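**Keeping a shared white worktable from turning into a junk pile?**

Posted by Rafsan Sarkar

Hello everyone, and thank you in advance for reading, because I know I tend to go on. My brother Rezaul and I look after a small workroom in Lomville, and the heart of it is one long white table pushed up against white wall panels. It's a lovely bright surface to work on, but it attracts things. Pens, markers, water bottles, bits of tape, bowls that came in with somebody's lunch and never left again. By 5 in the afternoon there is hardly a spot to put your elbow.

We have bought two things so far. One is a black mesh pencil holder, the square kind, and the other is one of those yellow plastic bins with the open front that people use for screws and small parts. I like them both very much, but they seem to wander around the table and nothing ends up living in them for long. Should I be buying more containers, or am I going about it the wrong way? Rezaul would like a drawer unit from Casolum and I would like to spend as little as possible!

**Karthik Pathirana**

Please don't buy anything yet, Rafsan. I ran the supply table at Dewan for a good while and we made that mistake with great enthusiasm — I think we had 500 little plastic tubs at one point, and half of them held other little plastic tubs.

What helped us was giving every container a home at the back of the table, close to the wall, and leaving the front clear for hands. The pencil holder goes where people naturally reach when they want to write something, which for most folks is the side of their writing hand. The yellow bin can go next to it, but only if you decide what it is for. Ours was for small loose things that turned up during the day, and it got emptied every evening. If it starts empty in the morning you will notice quickly when it's filling up.

Put a label on the front of the bin too. Masking tape and a marker will do.

Bottles are harder. We let people keep one each, cap on, toward the back. A clear bowl is nice for anything round that rolls, like balls or beads, and you can see what's in it without tipping it out.

**Tarek Issa**

get the drawers. my cousin has the Casolum ones, no complaints

**Kasun Dissanayake**

I agree with most of what Karthik wrote, and I'd add that a mesh holder is worth keeping just because dust falls through it and you can see when it needs a clear-out. Test the markers once a month and toss the dry ones. We have a white table at Gridach, much like yours, with the same sort of holder and bin, and I find the plain background makes it easy to spot what's been left out.

Our table, two views:

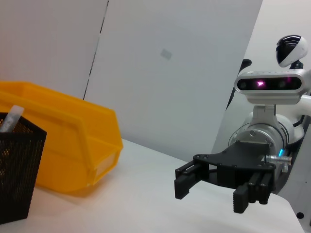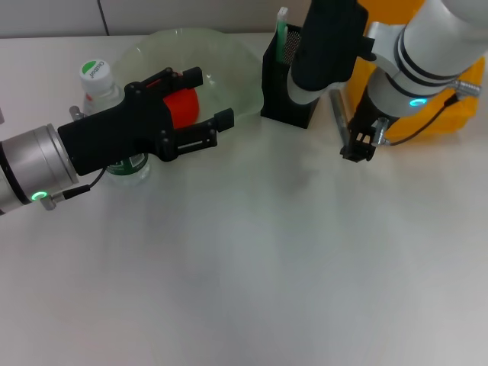
**Rafsan Sarkar**

Thank you all so much, this is very kind. One more thing while I have you. What do you use to wipe down a white tabletop so it doesn't end up streaky?

**Kasun Dissanayake**

Warm water with a small drop of dish soap on a soft cloth, wrung out well, and then a second dry cloth straight after. Most streaks come from too much soap. For marker, dab a little rubbing alcohol on a hidden corner first to make sure the finish can take it, then go gently over the mark and rinse with plain water.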